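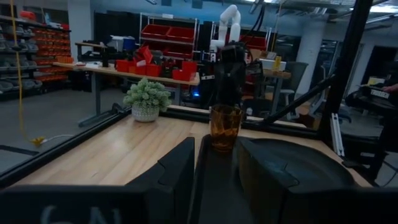
Nandthorpe, June

Minutes of the monthly meeting of the Trovum user group

Chair: Serpil Özkan
Meeting opened at 6.35 pm. Apologies as per the sign-in sheet.

1. Minutes of the previous meeting

Accepted with one correction. Item 4 gave the default clip length as seconds before motion. It should have read seconds after motion. The pre-motion buffer is a separate setting and is left alone unless a member has changed it.

2. Storage and the archive drive

Serpil reported on the shared archive used for the group's test recordings. There are now 3,379 clips on it, going back to when the group first set up the server. Most have never been opened. The drive was at the point where new recordings were being refused, and the error log filled up overnight as a result.

Discussion on whether to buy a larger drive or delete. Several members felt the clips from the driveway tests were still useful for comparing motion settings. Others said the same comparison could be made with a handful. Agreed to keep anything tagged and let the rest go. Members have until the end of the month to tag what they want. Tagging is done from the clip list, by right-clicking and choosing Keep. Tagging from the playback window doesn't stick in the current version – use the list.

Agreed also to set the server to remove untagged clips automatically once the folder reaches 200 gigabytes. The oldest go first.

Action: Serpil to change the folder limit after the tagging period closes.

3. Motion zones and false alerts

A member in a unit facing the street had 41 alerts in one night, nearly all from headlights crossing the back wall. He had drawn a single zone over the whole picture. Suggestions from the floor were to redraw the zone so it stops below the window line, to raise the minimum object size, and to turn off the setting that treats a change in brightness as movement. He will try the zone first and report back.

It was noted that zones are stored with the camera profile and not with the schedule. Anyone who duplicates a camera to get a second schedule has to draw the zones again on the copy. The manual doesn't mention it. Serpil will add a paragraph to the group's notes page. 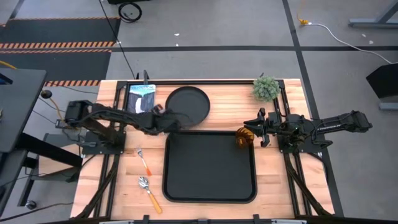
There was a side discussion about infrared and spider webs. Webs close to the lens light up at night and set off the detector every time there is a breeze. Cleaning them off works for a week or so. One member has moved to a separate infrared lamp mounted a metre from the camera and turned off the built-in one, and has had no trouble with webs over the autumn.

4. Upgrade to the new release

Two members have moved to the new release and the remainder are still on the old one. Both reported that existing recordings were found without re-importing. The colour settings on one older camera went back to default and had to be entered again by hand. The new release also asks for an administrator password on first start, and won't open the settings pages until one is given.

Remote viewing has changed. The old port is no longer used, so anyone who has set a forwarding rule on their router will need to edit it. Those who only watch from inside the house needn't do anything.

Agreed that the group server will stay on the old release until the archive has been cleaned up. A full copy of the settings file is to be taken before the upgrade – the last one was done without it and it took an evening to put the schedules back.

5. Cameras for loan

The Quaye camera has been returned with its power supply. The Busetti is still out. Members borrowing a camera are asked to clear their wireless password from it before handing it back, by holding the reset button until the light changes.

6. Other business

A question was raised about recording sound. Microphones are off by default in the group's setup and will stay off. Members who want sound at home should check the rules that apply to them before turning it on.

A request was made for a short session on setting up schedules, for newer members. To go on the agenda for next month, ahead of general discussion.

Meeting closed at 8.20 pm.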